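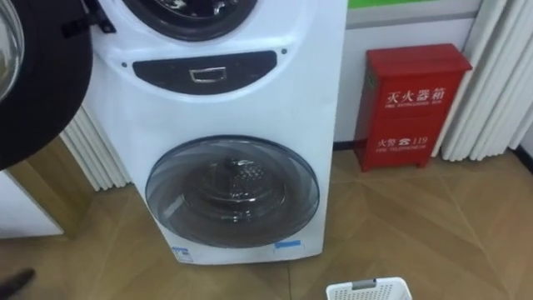

Ticket 1283: Obere Trommel bleibt nach dem Programm verriegelt

Status: in Beobachtung
Gemeldet von: Leonie Bright
Bearbeitet von: Mogens Overgaard, Farkura Haustechnik

Leonie, Sonntag, 10 Uhr
Hallo Mogens, ich schon wieder! Es geht um unsere Maschine mit den zwei Trommeln übereinander. Unten läuft alles wie immer, aber oben ging nach dem Feinwaschgang die Tür nicht auf. Programm fertig, Restzeit null, und trotzdem kein Klicken. Meine Wollpullis saßen fest (drei Stück, davon einer geliehen, ich war leicht panisch). Nach ungefähr 7 Minuten hat es dann doch geklickt, einfach so, ich stand nur daneben und habe geschimpft. Seitdem lasse ich die obere Tür offen stehen, damit sie mir nicht wieder zufällt. Unten ist zu.

Mogens
Moin Leonie, danke für die Meldung, das hilft mir schon weiter. Ein paar Sachen zum Ausprobieren:
Türgummi oben einmal rundum abwischen, auch in der Falte. Da sammeln sich gern Fusseln.
Waschmittelschublade in der Mitte an dem kleinen silbernen Griff aufziehen und schauen, ob sich Reste festgesetzt haben.
Dann oben ein Kurzprogramm ganz ohne Wäsche, bitte die untere Trommel so lange auslassen. Und schreib mir, wie lange es bis zum Klicken dauert.

Leonie
So, erledigt! Im Gummi hing ein richtiger Filzwurm, dazu eine Haarnadel, von der hier natürlich keiner was weiß. Die Schublade hatte hinten eine blaue Kruste, die habe ich mit warmem Wasser und einer alten Zahnbürste rausgeschrubbt. Kurzprogramm oben leer: Klick nach 2 Minuten. Danach noch einmal mit Handtüchern, wieder 2 Minuten. Ist das normal oder immer noch zu lang?

Mogens
Das ist völlig in Ordnung, die Verriegelung braucht einen Moment. Wahrscheinlich hat die Haarnadel gestört, sicher sagen kann ich das von hier aus aber nicht. Nimm für Wolle bitte etwas weniger Mittel. Ich lasse das Ticket noch bis Ende Mai offen.

Leonie
Super, danke dir! Die Pullis haben übrigens alle überlebt. Ich melde mich, falls sie wieder bockt.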